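Notes, "Posting Less", Hasthorpe library evening, April 27, 2020 (on video now, so look at the lens)

Open with the number. In January I had 653 followers and checked on them 100 times a day, like a farmer with nervous sheep. Pause. If no laugh, move on briskly.

**The quitting bit**

- Deleted three apps. Kept Bistness, for "work."
- Announced my departure online. Went back twice to see who had liked the announcement.
- Lost 18 followers, so 635. Same digits, shuffled. Don't explain this, let them get there.

Then slow down. What I missed was being agreed with before breakfast. My mother phones and agrees with very little. Read the bit from her voicemail if time allows (skip if she's on the call). 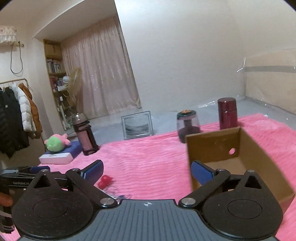 Vasilică Dobre wrote back after the first version of this talk that I had only swapped one audience for another, and that a person who quits showing off and then gives a talk on it should at least be paid. Read it out in full. Take the hit.

My answer: yes, fair, and the fee is a book token.

**Closing bit**

- The Seltel phone now sleeps in the kitchen. I sleep worse, but with more dignity.
- Resolutions: skip the list, go straight to the one I broke.
- Questions. Mute Rusu first, he has the dog.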